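Egg prices at the Hollville market

yuzhen_f
Has anybody else noticed what's going on with eggs? I paid over 6 dollars for a dozen from the Dai stand in February and now the same carton is 3. I'm not complaining, but I sell a few dozen a week myself and I can't go that low – my feed bill hasn't moved an inch.

polico_hens
Same here. Feed is still high and the store has eggs on sale every time I walk in. I'm holding my price and losing some customers over it.

InnaP
I don't think you should hold. People remember who was expensive. I dropped mine the minute the store did and I sell out by 8 in the morning.

polico_hens
Selling out at a loss isn't selling out, Inna. Have you added up your feed, cartons and gas?

InnaP
I have, thanks. I buy my layer mix with two neighbors and we split the delivery. It's not a loss, it's just a skinny month. Hens lay more in spring and the price drops, same as every year.

dehua_j
Kind of with Inna on the season, but this drop is bigger than the usual spring one. I went back through my notebook last night and my feed came to 1,613 dollars for the winter, so I can't just shrug it off. 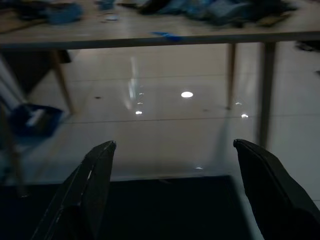 I'm going to try a middle price for a month and offer a deal on two dozen. If that flops I'll sell off the older hens and start smaller in the fall.

yuzhen_f
Two dozen deal is a good idea, might steal that. Inna, is there room for one more on your feed order?

InnaP
Probably! Message me, I have to ask the other two first.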